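Road food when you don't drink coffee? (long drive, early start)

MapleAndMittens
Hi everyone! My husband and I are driving out to see his sister in March, 272 miles each way, and we always leave at some ungodly hour because he likes to "beat the traffic" (there is no traffic, it's cornfields). He gets his big thermos of coffee and he's a happy man. I have never liked the stuff. I can bake with it, I'll eat a mocha brownie all day long, but a cup of it turns my stomach, and tea isn't much better that early. So I end up with a gas station orange juice and a donut, and by the time we hit Pladlow I'm cranky and starving and he knows better than to talk to me.

What do you all eat and drink in the car on an early morning? I'd love things I can put together the night before, that don't drip, and that I can eat without a fork.

grannysmith_pie
Oh, I could talk about this all day! We did the run up to Drekell for years when my mother was living there, and I always packed egg muffins. Beat your eggs with a splash of milk, throw in whatever cheese and ham you've got, bake them in a muffin tin until they're set, and keep them in the fridge overnight. They're perfectly good cold, or if you're fussy like my brother you can warm them up right before you walk out the door and wrap them in foil. For a drink I do warm milk with a little honey and cinnamon in a good thermos. My kids called it bedtime milk and thought it was hilarious that I had it at 5 a.m.

Kwesi Dogbe
Morning, MapleAndMittens. I'm going to put in a word for stopping. I know everyone loves a packed cooler, but there's a diner called Adjei just past the Pladlow exit that does a plate of fried plantain and eggs that I think about all year long, and their hot ginger drink would wake up a brick. No coffee in it at all. You get to stretch your legs, the restroom is spotless, and you arrive as a person your sister-in-law will be glad to see. I've made that drive more times than I can remember and the years I packed my own breakfast are the years I don't remember fondly.

grannysmith_pie
Kwesi, that does sound lovely, but she asked for something she can eat in the car! And with a husband in a hurry I wouldn't bet on a sit-down breakfast. Mine used to keep the engine running while I paid.

Kwesi Dogbe
Fair, fair. Though they'll wrap it to go if you call ahead.

tollroad_tina
I have to disagree with the egg muffins, sorry granny! I've been stuck in a closed car with egg muffins and it was a very long morning with the windows down. My vote is peanut butter and banana on a soft tortilla, rolled up tight and cut in half. No smell to speak of (well, banana, but a friendly banana), no crumbs, and it sticks with you. I put a little bit of granola inside for crunch, but if you're making it the night before leave the granola out or it goes to mush. And slice the banana in the morning if you can stand to, because brown banana is a sad thing to unwrap in the dark. 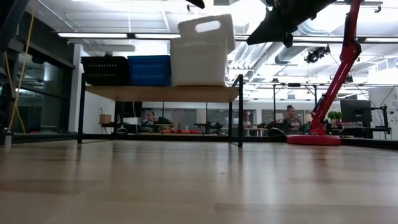

How do I keep milk drinks hot for a few hours in the car?

Fill the thermos with boiling water first and let it sit with the lid on while you heat the milk, then pour the water out and put the hot milk straight in, right up near the top. It should still be nice and hot for your first stop, and I'd finish it off then and not leave it to go lukewarm all morning.

tollroad_tina
Meant to add, that works for hot chocolate too, and hot chocolate is what I'd be drinking.

MapleAndMittens
You're all so kind, I didn't expect this many ideas before lunch! I like the sound of the tortilla and I really like the sound of the ginger drink. Kwesi, is it very spicy? I like ginger in cookies but I once had a ginger shot at a juice place and had to sit down afterward.

Kwesi Dogbe
It has a kick, but they sweeten it and there's plenty of lemon. Ask them to cut it with hot water. You can make something close at home: slice up a good thumb of fresh ginger, simmer it in 4 cups of water for as long as it takes you to pack your bag, strain it, then add lemon and brown sugar until you like it. My aunt adds cloves. I leave them out and don't tell her.

benny_in_the_backseat
Can I be the grump? You don't need a special drink. Water and an apple. We have turned every car ride into a buffet. My parents drove us to the coast and back and we got two crackers each and a story about how lucky we were.

grannysmith_pie
Benny, honey, that explains so much about you.

benny_in_the_backseat
It was good for us! Mostly. I did throw up on my cousin once, and I suppose it might have been from hunger.

tollroad_tina
An apple on an empty stomach makes me hungrier, I don't know if it's just me. With a piece of cheddar, fine, now you have a breakfast.

ulano_sue
Jumping in from the Ulano side of the state. I make a baked oatmeal in a square pan, with applesauce and raisins and a spoonful or two of instant coffee granules, but you could swap in cocoa if you'd rather not. Once it's cold it cuts into bars that hold together nicely, and they freeze well, so you can have the drive home taken care of too. Line the pan with parchment or you'll be chiseling. I'd bake it the afternoon before, because warm ones crumble all over your lap and then you're finding oats in the seat belt buckle until summer.

MapleAndMittens
Sue, leave the coffee in, that's the one way I like it! Could you post the amounts when you get a minute? I think what I'll do is the oatmeal bars for the way out, with a thermos of Kwesi's ginger, and then try to talk my husband into the plantain on the way home when he isn't racing anybody. He's reading over my shoulder and says he's willing to discuss it.

ulano_sue
Sure thing! The card is in the kitchen at my daughter's, so give me until this evening and I'll type it all out for you.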